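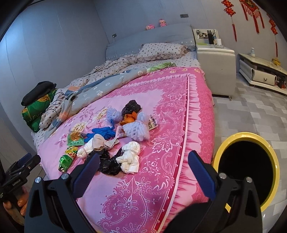
Iqra Arain wrote after the last session to ask why we spend a whole evening on blood pressure when the machine does it for you. Fair question, and I'd like to start there, because the machine only knows what you give it. Put the cuff over a thick sweater, let the driver chat about his route the whole time, and you'll get a number all right. It just won't be a number I'd want to sign.

Session 7 — Blood pressure and the commercial driver

Please have the Wistham worksheet with you (the two-page one, not the old one with the boxes).

Before the reading

Five quiet minutes in a chair. I know, the waiting room is full and the driver has a load to pick up at Potthorpe. Do it anyway! Feet flat, legs uncrossed, back supported, arm resting at heart level. Ask about coffee and cigarettes in the past half hour, and ask whether they need the restroom. A full bladder can push the reading up, and we've usually just handed them a cup for the urine sample, so get that done first.

Cuff size

I nag about this every term. A cuff that's too small reads high, and plenty of drivers need the large adult size. Measure the arm if you're unsure. The range is printed on the cuff, and the artery mark goes over the brachial artery, on bare skin.

If the reading is high

Wait a bit and take it again. Write both readings down, with the arm you used. Please don't round! I once went through 300 old charts from the Cirnard clinic and so many of them ended in a zero that I stopped believing any of them.

Then talk to the driver like a person. They may be sitting there thinking their job is gone, and that alone won't help the second reading. Find out what medicines they take and whether they took them this morning — lots of people skip a dose on exam day thinking they have to fast.

For next time

Read the Tran handout on hearing and the forced whisper test, and practice on a partner. Senad Pavlović has the spare large cuffs if your pair needs one. Bring your readings from home too, 2 per person, one from each arm.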